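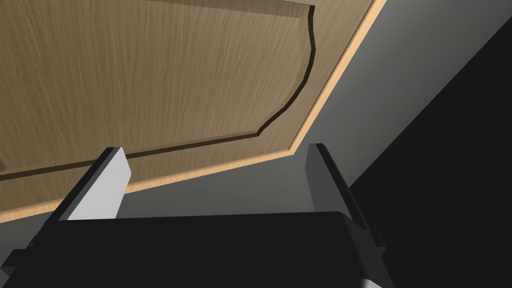
# Una mañana entre tableros y bisagras: visita a la fábrica Drendosell

Llevaba meses dándole vueltas a la cocina (la mía tiene unas puertas que ya ni cierran) y cuando vi que Drendosell abría sus naves al público me apunté sin pensarlo. ¡Qué bien hice! El día de puertas abiertas fue el 5 de febrero, con un frío que pelaba, y aun así había cola en la entrada a las nueve menos cuarto. Éramos 31 en mi grupo y nos dieron a todos un chaleco naranja y unas gafas que me dejaron marca en la nariz hasta la hora de comer.

## El almacén de madera

Nos guió Somkiat Boonyarit, que lleva media vida allí y habla de los tableros como otros hablan de vinos. Empezamos por el almacén, que huele de maravilla. A mí me habría bastado con eso, la verdad, con quedarme una hora oliendo roble. Somkiat nos enseñó a distinguir el corte radial del tangencial mirando solo la testa, y acerté a la segunda. Un señor de mi grupo acertó todas y resultó que era ebanista jubilado, así que no vale.

Lo de la humedad me sorprendió. La madera llega y no se toca: se queda esperando en una sala hasta que se acostumbra al aire del taller, y hay partidas que pasan allí más de 60 días. Yo pensaba que llegaba el camión y a cortar.

## Fresado y lijado

La nave grande es puro ruido. Las fresadoras hacen el dibujo de las puertas, y me quedé embobada con las de cuarterón, que son las que quiero para casa: esa ranura fina que va haciendo curvas por todo el panel y que en casa de mi abuela limpiábamos con un bastoncillo. Le pregunté a Somkiat si seguían teniendo salida y me dijo que en los pueblos muchísima, y que en las ciudades están volviendo poquito a poco.

Tienen una serie que se llama Eichhorn, clásica clásica, y otra más lisa que se llama Plurkico y que a mí me dejó fría. Una pareja joven que iba detrás de mí opinaba justo lo contrario, conque para gustos, colores. Lo que sí nos gustó a todos fue el taller de lijado, donde todavía repasan los cantos a mano. Nos dejaron probar con un retal (el mío quedó con una barriga en medio, pero me lo traje igual y lo tengo de posavasos).

## Barniz, café y preguntas

A la zona de barnizado no se entra, se mira por un cristal. Dan 2 manos y entre una y otra vuelven a lijar muy suave. Allí se nos fue casi media hora porque todo el mundo tenía una duda doméstica: que si el vapor de la olla, que si el amoniaco, que si el limpiador ese del anuncio. La respuesta fue siempre la misma, paño húmedo bien escurrido y secar enseguida. ¡Con lo que me he gastado yo en productos!

Luego hubo café en el comedor de la fábrica, con unas magdalenas buenísimas, y un puesto de Nullstead, que les hace los herrajes. Me llevé un catálogo de tiradores y un dolor de cabeza, porque hay demasiados y todos me parecen bonitos hasta que veo el siguiente.

## Por si queréis ir

La visita es gratis, pero hay que apuntarse antes, y dura unas dos horas y pico. Llevad calzado cerrado, que a una chica con bailarinas la dejaron sin pasar a la nave de fresado y se llevó un disgusto. El autobús 16 para en la misma puerta del polígono, aunque a la vuelta tarda lo suyo. Repiten en septiembre y me dijo Somkiat que para entonces quieren abrir también la sala de muestras, que ahora está en obras.

Yo ya he pedido presupuesto para mis puertas. En cuanto me contesten os cuento, y si es un disparate también os lo cuento.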